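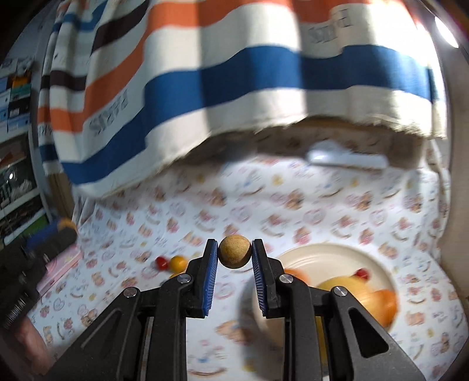
Unit 3: How Scholarship Funds Are Shared Out

Course handout, Nonprofit Practice

The Wullska Fund supports 112 scholars in two districts, Grokham and Villaseñor. Students should read the award rules before the March session.

Each scholar receives $587 per term for fees and books. Meals and travel are paid separately -- see the Noma reading, page 20.

Terms to know
Restricted gift: money the donor has set aside for a stated use.
Renewal: a further award, made after a review of grades and attendance.

For discussion
Should a fund pay the school or the family? Prepare a one-page answer.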